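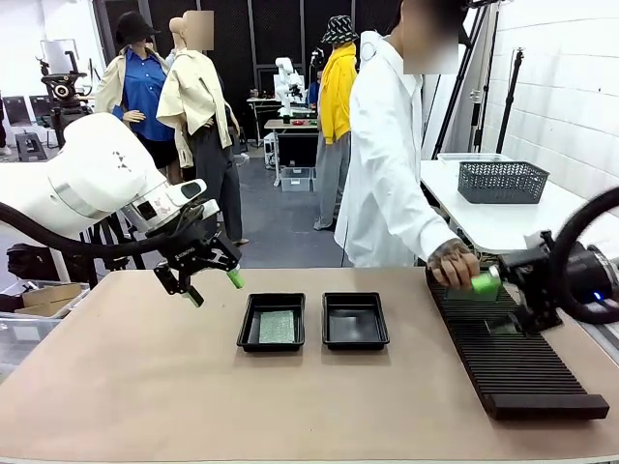 Handout 4: Handling and Racking Bare Circuit Boards
Course: Bench Practice for Electronics Assembly, Breltimham Technical Institute
Instructor: Boglárka Rácz
Laboratory supervisor: Ernő Kovács
Revised 2/15/18

4.1 Purpose of the session

Students will learn to move circuit boards between flat trays and an upright rack without damage to the boards or loss of their order. The work is simple, but most of the rejected boards in the Jonent assignment last May were traced to poor handling at this stage. Students are expected to have read Handout 3 on static control before coming to the bench.

4.2 Trays and racks

A tray is a place for a board that is being worked on or is waiting for inspection. One board is laid flat in each tray. Boards are never stacked, even for a moment, as the leads on the underside of one will scratch the surface of the next.

A rack is a place for a board that is waiting its turn. The slots hold each board upright along its lower edge, with air on both sides, so that labels can be read and no component carries weight. The course uses the long ribbed type throughout. Short racks from the Tennant kits are kept for the second term and should not be mixed with these.

Two trays side by side suit most exercises. Students should agree before starting which is for incoming boards and which is for finished ones. Place the rack where it can be reached without passing a sleeve over an open tray. It may stand at an angle to the edge of the table if that makes the slots easier to see.
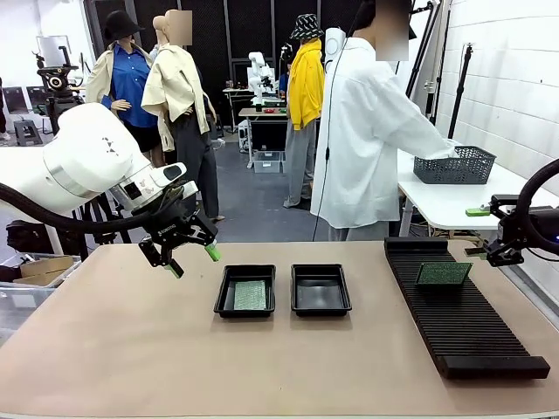 Figure 4.2. Two trays and a slotted rack, with one board standing in the rack.

4.3 Procedure

1. Clear the table of paper, cups and tools not listed for the exercise.
2. Check that the rack sits level and that no slot is chipped or blocked.
3. Lift the board from the tray by two opposite edges. Do not touch the contacts.
4. Turn the board upright over the table, not over the other tray.
5. Line up the lower edge with the slot and lower the board slowly. If it binds, lift it out and begin again. Do not rock it.
6. Release the board only when it stands without support.
7. Enter the slot number and the board number on the Fliltard record sheet.

Each student will rack 12 boards in the first exercise. The time allowed is 15 minutes, and speed is not graded.

4.4 Common faults

The most frequent fault is a board set in two different slots, one at each end - it will stand, but under strain, and it may warp if left overnight. Look along the rack from one end before signing the sheet.

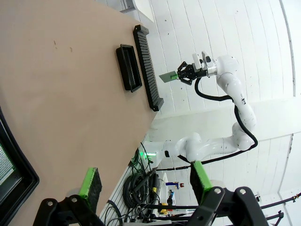
A second fault is gripping a board by its faces. Fingerprints on the contacts are difficult to see and will not always come off with a dry wipe. Any board held in this way is to be set aside and reported to the laboratory supervisor.

4.5 Assessment

The practical is marked out of 100, with half of the marks given for the record sheet. Completed sheets are to be left in Room 315 before the next lecture.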